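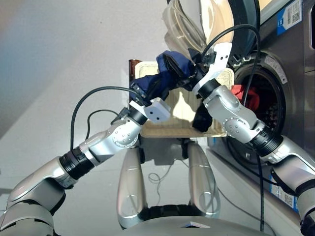

4.2 Dark items and the transfer stage

The household diaries collected in Cleltdale recorded 668 loads over the course of the study. For each load, the person doing the laundry noted what went into the machine, what came out, and where any missing item was later found. The present section is limited to the transfer stage, meaning the movement of laundry between the container and the drum in either direction. Sorting and drying are treated separately in Section 5.

Small dark items accounted for a large share of the entries marked "left behind." Socks were named most often, followed by underwear and thin gloves. Participants described two common situations. In the first, a sock stayed in the folds of a larger garment when the garment was lifted, and then fell to the floor or back into the container. In the second, it remained against the upper wall of the drum and was missed when the load was taken out. Navy and black items were frequently confused with one another, and several households reported pairs that had been matched wrongly for weeks before the error was seen in daylight.

The color of the container appears to matter more than its size. Households that used a dark basket reported more items left at the bottom than households that used a light one, although the groups differed in other ways and the comparison should be read with care. A pale interior gives a plain background for dark cloth. In Figure 2, a navy sock with a lighter blue-gray band and a black cloth item lie in a shallow cream-colored tray, and the difference in shade between the two can be made out without handling either.

We use cookies to improve your experience on this site. By continuing to browse, you accept our cookie policy. Accept / Manage settings

Depth was the second property examined. Participants were asked to try both a deep basket and a shallow tray during the August round, with the order left to them. The deep basket was preferred for carrying a full load up or down stairs. The tray was preferred for small loads and for the last few items of a larger one. Its main drawback was that soft items tended to slide or hang over the rim when the tray was tilted toward the door of the machine.
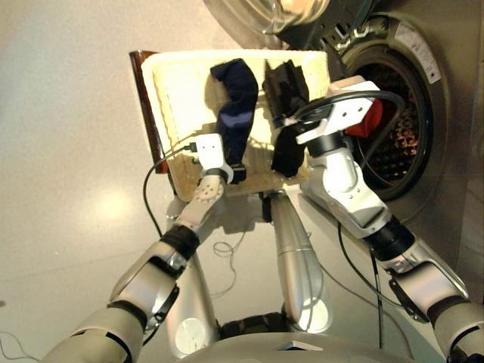
Participants who noticed this problem usually solved it by placing socks toward the middle and lowering the tray before reaching into the drum. Others kept a hand on the load while tilting. Neither habit had been suggested in the instructions, which asked only that the container be brought close to the machine before the door was opened.

The written guidance issued with the Leiva diary booklet advised a check of the drum and of the floor in front of the machine at the end of each transfer. Compliance was uneven. In the closing interviews, 30 participants said that they checked the drum every time, while fewer said the same of the floor. Mesh bags supplied by Hikero were offered to all households, but most were set aside after the first month. The usual complaint was that the socks came out of the bag bunched and had to be pulled apart before they could be hung.

Two limits apply to these results. The diaries depend on items being missed by their owners, and a plain black sock may be absent for some time before anyone records it. Container color was also noted by the participants themselves, and the terms "light" and "medium" were not used in the same way across households. The Cumex coding sheet was revised for the final round to include printed color samples, and only entries from that round are used in the container comparison in Section 4.3.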